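4. House rules for tasks with sharp tools

Most of what we had written down by this point dealt with where the arm may go. Far less of it dealt with what the arm may be asked to pick up, and I'll admit that was my doing. I had copied our first rulebook more or less whole from the one we used at Dudovar, where the heaviest risk on the bench was a full mug. Kitchen tasks came later, knives came with them, and for a good while we simply carried on with the mug rules.

So this section is about how we patched that. I've kept it close to how we talk about it in the lab, because the version I first wrote for the safety file was so stiff that people stopped reading it at the second heading (I know this from the sign-off sheets).

4.1 Simulate first, and mean it

The rule at Sivakumar is that any task with a blade has to run in simulation before it goes anywhere near the real cell. Everybody agrees with that sort of rule and then everybody finds a way round it. Ours used to say "after suitable simulation", and "suitable" got stretched until it meant one good run before lunch. We now ask for 399 simulated episodes of the exact task file that will be loaded on the arm, with the start positions drawn afresh each time. If the file changes, even by one line, the count goes back to zero. People grumbled about that one — I grumbled too, having written a fair few one-line changes myself.

We also stopped accepting a success rate on its own. A run can end with the knife neatly on the board and still have swung the point across the side where a person would stand. The Statumo logger gives us the direction of the blade at every step, so we score that separately. A task passes only if both scores pass, and in our February round 62 episodes that had been marked as successes were thrown out on the second score. I was quite shaken by that number. We'd been cheerfully showing some of those runs to visitors!

4.2 What a start layout must contain

A start layout is the arrangement of things on the table before the arm moves. Our rules for these are short, and I'd rather they stayed short. The table holds only what the task needs. Nothing lies on top of anything else unless the task is about stacking. A blade must lie flat, with clear table all the way round it, and must never begin on the board it is going to be moved to. That last one sounds fussy, but a knife lying on a board gives the fingers very little to get under, and the planner starts trying odd wrist angles that I don't want to see on real hardware.

Then there's the question of which way the knife faces. We argued over this for longer than over anything else in the rulebook. Some of us wanted the handle towards the operator, as you'd pass a knife to a friend. I was on the other side. The arm is the one doing the picking up, so the handle ought to be at its end, and the person should be behind the guard anyway. We settled on handle towards the robot for all layouts at level 2 and below. Figure 4 has the layout we hand to new starters.
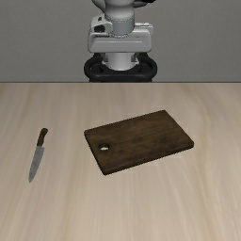 Figure 4. Start layout for the knife and board task, simulated, seen from the side of the table opposite the arm.

New starters get one page of rules and this layout, and we ask them to check one against the other before they're allowed to write their own. It's a better lesson than my talk, which goes on a bit. The spacing rule is easy to tick off, with all that bare table between the knife and the board, and so is the handle rule, as the butt is at the far end and the point comes back towards the near side. Where people slip up is the hole in the board. Our page says that any opening in a target object has to be listed, whether or not the task uses it, and the hole near the board's short left side is small enough to be forgotten. A blade tip can catch in a hole, so it goes in the file as a keep-out area for the point.

4.3 Who signs

Two people sign each blade task, and neither may be the person who wrote it. The first looks at the logs and the second only at the layout. We tried having one person do both for a while at our Drolby site and the layout check always came out as a quick glance. The signatures run out when the gripper fingers are changed, and the whole lot has to be done again, episodes included. The current wording has been in force since 23/02/2019, and the only thing I'd still like to change is the form itself, where the box for keep-out areas is far too small.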